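Oral History Project: The Hutapea Mill Fire, as Told by People Who Were There
Final report, Modern History elective

I picked this topic because of my neighbor. I've lived next door to Nuria Bermúdez my whole life and I had no idea she was on the late shift at the Hutapea textile mill the night it burned, until she mentioned it over the fence like it was nothing. So when we got told to go find a local event and collect people's memories of it, I already had my first interview lined up (and a jar of pickled peppers I didn't ask for).

The basic facts, for anyone who didn't grow up here. The mill employed 500 people at its peak. The fire started in the dye store in March, a little after nine in the evening, and 66 people were still in the building. Three of them died. The town paper ran the story for weeks, and then it sort of dropped out of sight. Our library has one thin folder on it, and half of that is insurance letters.

I recorded three long interviews: Nuria, who worked the looms; Yusri Hartono, who drove a delivery truck and was parked in the yard; and Linnea Viklund, who was eleven and watched from her bedroom window across the canal. 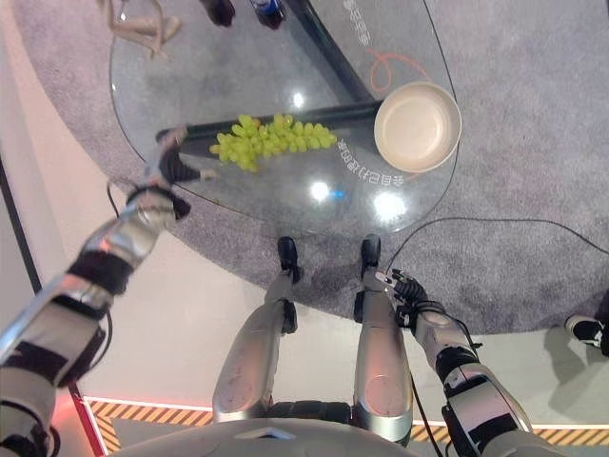 Nuria talks fast and then stops dead. I learned not to jump in when she stopped, which was hard, I'm a jumper-in. The first time I played back the recording I could hear myself stepping all over her. In the second session I kept quiet and she told me about the stairs. She said, "The lights went and everybody put a hand on the shoulder in front. I never found out whose shoulder I had." I typed that up and then had to go for a walk.

Yusri's version is very different. He remembers the noise more than anything, the windows going one after another along the top floor. He used his truck to pull the side gate off its hinges, and he was way more interested in telling me about the truck than about the people who came out through that gate. Yanti Ong, who supervised my project, said people often hang on to the part they can stand to talk about. I think she's right, and I left all the truck stuff in the transcript.

Linnea mostly saw colors. The canal was orange, she said, and her father kept telling her to get back into bed and then forgetting and standing there next to her.
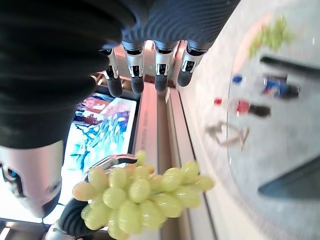

Where the three accounts don't match, I didn't try to pick a winner. Nuria says the alarm never rang. Yusri says it rang for ages. The fire inspector's letter in the folder says the bell on the loom floor was disconnected and the one in the yard was working, so they could both be telling it exactly as they heard it! That was my favorite afternoon of the whole project. I actually said "oh!" out loud in the reading room and got a look.

Some things I'd do differently. I should have asked for photos and letters at the start, before anybody began talking, and I should have written my questions shorter. I also never got hold of anyone from the fire crew. Syahrul Manurung at the library gave me a name and an old phone number, but the number was dead and I ran out of time to chase it.

All three transcripts are in the appendix with the pauses marked. Nuria asked me to take out one name, so there's a blank on page two of hers. The recordings are going to the library folder, apart from the second half of Yusri's, which he wants to listen to first.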